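Drotora Workbench
From the Sadbridge shop – $828, ships flat

We've wanted to make a bench like this for years, and we're so happy with how it came out! The Drotora is a wide, pale wooden work surface for people who print, clamp, bolt and fiddle with small parts all day. The blond top makes little things easy to find, even black screws (we lose a lot of those).

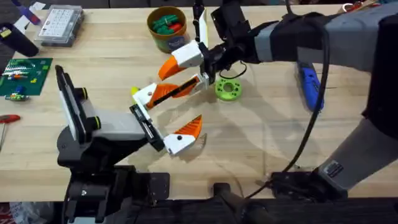
It weighs 132 pounds with the legs on, and you'll feel that the first time you lean into a stubborn bolt. Get a friend to help carry it in. The top will pick up scuffs with use – we like them, but a light sanding and a coat of oil takes most of them down.

The grain is faint, so a lime-green part and a blue hand tool both show up nicely against it.

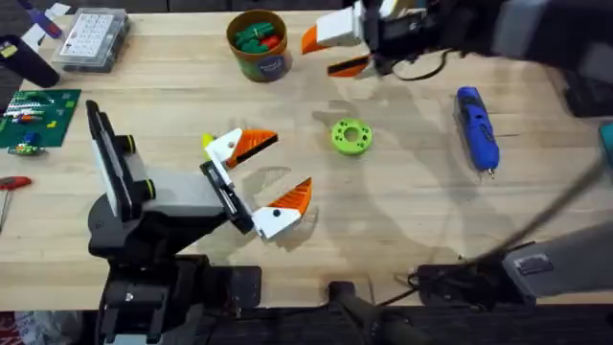 Mounting and clamping

You can clamp right to the edge or drill into the top wherever you like. Four leveling feet come in the box, plus the wrench to set them.
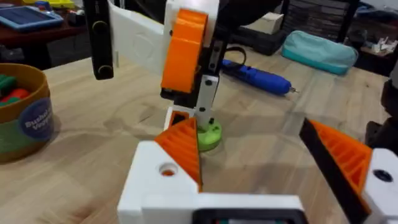
Go slow with long screws and drill a pilot hole first. Old holes fill well with wood putty, and we sell a Zúñiga putty stick that comes close to the color of the top. Orders placed in May have all gone out, and the next batch is in the shop now.
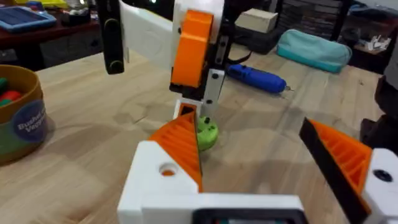
How long does the oil take to dry?
Leave it overnight before you put anything heavy on the bench, or two nights if the room is cold.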